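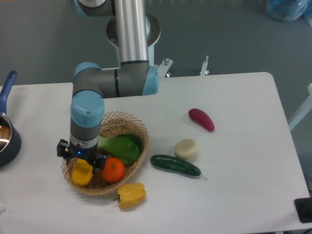
The arm at Inska's test table, with its gripper over a yellow bell pepper in the basket.

The first thing Ronaldo Fagundes wants to talk about is the word "incident." He doesn't like it. The company he works for, Inska, used it in the notice it sent to customers in February, and he says he argued against it for most of an afternoon.

"It closed on a person's hand," he says. "I'd have written that. 'Incident' could be a coffee spill."

Fagundes runs testing for Inska, which builds picking cells for grocery warehouses: an arm, a gripper, a controller and the software that decides what to pick up and how hard to squeeze it. The software is called Xavier. The customer in this case was Drernari, which packs vegetable boxes for home delivery. One of its packers reached into a basket to straighten a cucumber while the arm was stopped. The gripper opened, closed again and caught two of her fingers. She had bruising and went back to work the next shift. Drernari switched off both of its Inska cells the same day, and they stayed off for months.

I had read the notice before we met. It says the arm "performed an unexpected gripper motion while in a paused state." I asked Fagundes what that means in plain words.

"It means the arm was paused and the gripper wasn't," he says. "The pause button stopped the joints. Everybody assumed it stopped the gripper too. I assumed it. The gripper has its own little board, it gets its commands on its own line, and there was one command sitting in the queue when she pressed pause. The board did what it was told. It retried the grasp."

Why would it retry?

"Peppers," he says, and sighs. "You want the long version?"

I did. A bell pepper is a bad shape for two fingers. It's slick, it has lobes, and under the skin it's mostly air, so a grip that would hold a potato all day will dent a pepper. In Inska's early trials the gripper slipped off a lot of them. Somebody on the team added a retry: if the fingers close farther than they should, the software decides it has missed, opens up and tries again. It worked nicely, the drop rate went down, and the feature shipped.

"What we didn't do is ask where the retry lives," Fagundes says. "We put it on the gripper board because it was faster there. Faster by a hair. So now you've got a thing that can decide to move by itself, and it's on the wrong side of the pause."

And the emergency stop?

"The emergency stop cut power to everything. Always did. I'll stand behind that one." He waits a second. "But she didn't press the emergency stop. Why would she? She wanted to fix a cucumber. She pressed pause, and pause said PAUSED in big letters on the screen."

This is the part of the story I have trouble with, and I told him so. Inska's sales material had promised that people could work "right alongside" the arm. A button that says paused, on a machine sold that way, is a promise. It seems a stretch to have found the gap only when there were fingers in it.

Fagundes doesn't fight me on this. "We tested pause 219 times before release," he says. "I have the sheet. In every one of those tests the gripper was either empty or already holding something. We never once pressed pause in the middle of a miss. It's a short window. You'd have to be trying to hit it, and we weren't trying."

Had anyone suggested trying?

"There was a line in a review," he says. "One line. 'Check gripper queue on pause.' It got marked low. I'm not going to tell you who marked it."

I asked if it was him.

"I was in the room," he says.

The company's fix has two parts. The first is software: pausing now empties the gripper's queue, and the retry has been moved off the board and into Xavier, where it stops with everything else. The second is a relay that takes motor power away from the fingers when the cell is paused. Fagundes trusts the second part more. I trust it more too, and I wonder why a machine meant to share a basket with human hands ever went out without it.

"Cost," he says, when I put it to him. "And it drops things. You cut power to the fingers and whatever they're holding may fall. Customers hate that. There was a real argument about whether a dropped tomato is a worse product. Now it sounds silly. At the time people had slides."

Since then his group has been running pause tests on the table in their lab, with real vegetables and a wicker basket in place of the plastic trays Drernari uses. I thought the wicker was a bit precious. Fagundes says it's meaner than a tray. The rim stands up and the weave can snag a fingertip, and both things bring on misses, which are what he wants. The peppers get the most turns. He'll set one inside the basket and one on the table in front, so the software has two of the same thing to choose between, and he'll leave a sweet potato and a cucumber lying nearby.

"I want it confused," he says. "A tidy table tells me nothing."

By his log, they have now pressed pause 2,489 times, with a script that aims for the moment the fingers start to reopen. The gripper has moved after none of them. That's a much better sheet than the first one. It's also Inska's own sheet, filled in by Inska's own people on Inska's own table, and when I asked whether anyone outside had repeated the test, the answer was that a lab had been contacted. He didn't have a date.

He was more open about a second problem, one the February notice leaves out. The gripper has a small blue light in the middle of it, and packers at Drernari had come to read blue as "safe." It never meant that. It meant the board had power.

"They made up their own meaning, and it was a sensible one," Fagundes says. "We hadn't told them anything different. It's a nice calm blue. I'd have thought the same."

The light is still there. Inska has added a page to the manual about it, and a sticker. I said I didn't think much of a sticker, and that someone leaning over a basket with a line waiting behind her is going to look at the light. He said changing what the light does means changing the board, and that the next board will have it. I asked when the next board is due. Next year, he thinks.

Inside the company the whole business has a nickname, Hotness, after the label somebody gave the first bug report as a joke. Fagundes has asked people to stop using it. Some have.

Drernari turned one of its two cells back on in October 2025, with the relay fitted and a rule that packers keep their hands out of the basket unless the emergency stop is in. The rule is Drernari's own. It makes the line slower, and it does away with most of what "right alongside" was supposed to offer.

I asked Fagundes if he would put his own hand in the basket with the cell on pause.

"With the relay, yes. I've done it," he says. "Before the relay I did it too, all the time - that's what bothers me. I must have done it every day."

And with only the software fix?

He thinks about that for a while. "No," he says. "I'd press the red one."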